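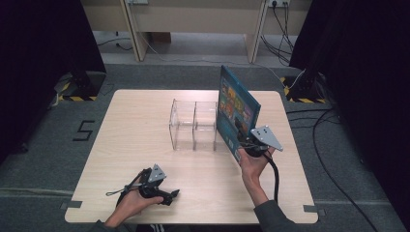

Storuvov Introduces Two-Compartment Clear Desk Box for Home and Classroom Shelving

CLEVTHORPE, Wednesday, November 6, 2019 – Storuvov, a maker of storage goods for homes and schools, today announced a clear acrylic desk box for children's books and flat boxed games. The box goes on sale in December.

It has transparent walls and a single vertical partition that makes two open compartments side by side. Books stand upright in it on a table or desk, and the covers can be seen through the plastic.

"Picture books are thin and tall, and they fall over on an ordinary shelf," said Citlali Rosales, product manager at Storuvov. "Teachers asked us for something small that would sit on a table and keep a few books standing. They also wanted to see what was in it from across the room."

The company tested the box for 12 weeks in classrooms and reading corners in Clevthorpe and Gakholm. Early samples had three narrow compartments. Teachers found these too tight for hardcover books, and the design was changed to two.

"Our younger readers put the books back themselves now," said Notburga Ortner, who runs the reading room at the Mollah Learning Center in Gakholm. "We keep one box on each table, with stories on one side and puzzles on the other."

The box ships fully assembled and can be cleaned with a soft cloth and mild soap. Storuvov advises against glass cleaners and rough sponges, which can cloud or scratch acrylic.

A first run of 4000 boxes is planned. The box will be sold singly and in school packs of 8. Schools and libraries may place orders ahead of the December release through their usual Storuvov representative.

Samples for review are available on request.

Press contact: Harsh Dubey, Storuvov Communications, Clevthorpe
School and library orders: Kasun Cassim, Storuvov Education Sales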